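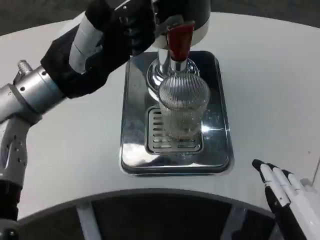

Lakshmi D'Souza replied that any drip tray that shiny will show every spot by noon. She's right, I wipe mine twice a day.

Print | E-mail

Lift the grate out first. Coffee dries in the slots.

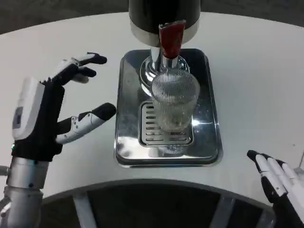 Ribbed glass under the spout, red tap handle above.

Home | Posts | Replies | About

The glass holds 200 ml. I stop well short of the rim.

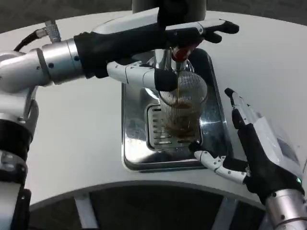

Ribbed ones take longer to clean than plain. Bottle brush, warm water, then upside down on a towel. Had mine since December, no chips.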